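2 min read

Trernard sim group, minutes, 4/6/24

1. Grip fault in the Vulska scene

Great turnout, and a really fun bug to dig into! The black arm stopped with a grip force fault in 5 of 26 overnight runs, each time on the small cylindrical container.

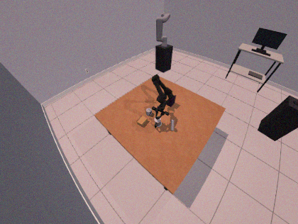
Durkthorpe traced the fault to a friction setting left over from the August build. Super catch! Agreed to restore the old value and rerun all 26. The tall bottle stays in the set, as everybody likes how hard it is.
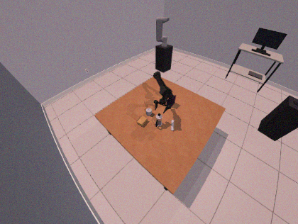
2. Actions

- Durkthorpe: rerun, post logs
- Greenberg: add a force limit alarm (yes please!)
- Pedestal height: carried over

Contact the Trernard sim desk | © Trernard | Back to top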